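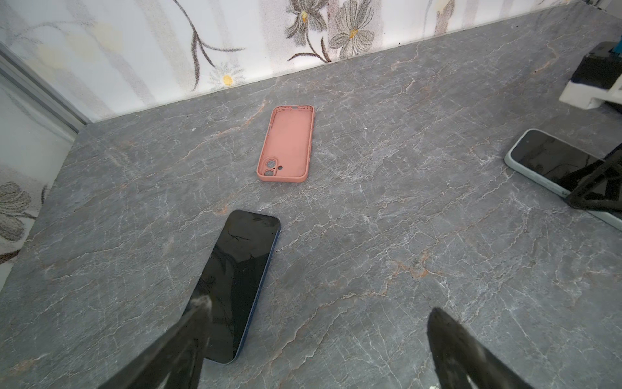 Photo: Thandeka Fourie

My grandmother wrote her recipes in a school notebook, and when we cleared her apartment in December my aunt gave it to me. It has 87 pages. I started to copy it in English for my cousins, who do not read our language, and it goes slowly.

The first problem is that she almost never wrote amounts. "Flour, as much as it takes." For the rye cookies she wrote "bake until the smell comes to the hallway." My hallway is in another place than hers, so I burned the first tray.

I have now finished five recipes. The beet soup was easy. The honey cake I made two times, and the second one was close, but her sour cream was thicker than what I can buy here. I let it drain in a cloth overnight and I think this helps.

Between the pages there are also other things: a bus ticket, a list of birthdays, a short letter to somebody at Skumen that she did not send. I copy these too. My cousin thinks it is too much, but I would like to keep the order she had.

Next is the pickled pumpkin. If anyone knows what "a small spoon of the yellow" can mean, please write to me.

Comments (2)

Elīna Raudsepp
Turmeric, maybe? My mother put it in pumpkin.

Thandeka Fourie
Or mustard powder. Please post the honey cake!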